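How to Sort and Pass On Outgrown Toys and Baby Linens

Updated 2021-03-17 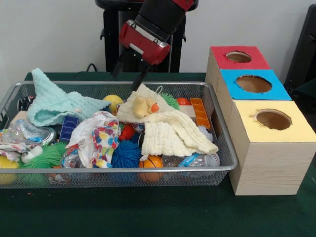
Start with one room and one afternoon. If you pull out every bin in the house at once you will still be stepping over them at bedtime, and most of it will go back where it came from.

What you need

A clear table or a stretch of floor
Three boxes or bags, marked Keep, Give and Trash
A bowl of warm water with a little dish soap
Two cloths, one for washing and one for drying
A small screwdriver for battery covers
Zip bags for small parts
Masking tape and a pen

Step 1: Separate cloth from everything else

Towels, blankets, bibs and soft toys go in one pile. Plastic, wood and metal go in another. Books and puzzles get their own spot well away from the water.

Step 2: Check for damage

Go over each toy by hand. Pull gently on wheels, eyes, buttons and knobs. Anything that comes loose goes in the trash unless you are going to fix it this week. Look for cracked plastic, splinters, flaking paint and rust. On soft toys, run a thumb along the seams. A split seam is ten minutes with a needle, and worth doing if the toy is otherwise good.

Open every battery cover. Take the batteries out even if the toy works. If you see white or green crust on the contacts, set the toy aside from the rest and wash your hands. We throw those out.

Step 3: Wash

Read the care labels first. Most cotton towels and blankets can go in a warm wash. Hand-knitted things should be treated as wool unless you know otherwise — cool water, no wringing, dried flat on a towel. Soft toys go inside a pillowcase with the end tied.

Wipe hard toys with the soapy cloth, then a clean damp one. Do not soak wooden toys. Bath toys with a hole in the bottom usually have mold inside, so cut one open if you want to be sure, then get rid of the set.

Leave everything overnight before you box it. Thick towels and stuffed animals can take two days.

Step 4: Match the parts

Lay out each set and see if it is complete. A puzzle missing one piece can still be given away if you write "1 missing" on a strip of tape. A shape sorter with no shapes is no use to anyone. Put small parts in a zip bag and tape it to the main piece.

Step 5: Box by age

Use small boxes. Write the age range on two sides and the top: under 1, 1 to 3, 3 to 5, and over 5. Keep anything with small parts out of the two youngest boxes. Linens go in their own box, folded, with nothing heavy on them.

Step 6: Drop off

Call before you load the car. The Cukby exchange in Prornham takes toys and linens but no car seats, cribs or helmets. They ask for no more than 9 boxes per visit. The Irosgate thrift shop takes books and puzzles and will turn away soft toys in April, when their back room is full from spring cleaning.

Our last clear-out came to 13 boxes, so it took two trips. If you want a receipt, write a short list of what is in each box beforehand and hand it over at the desk.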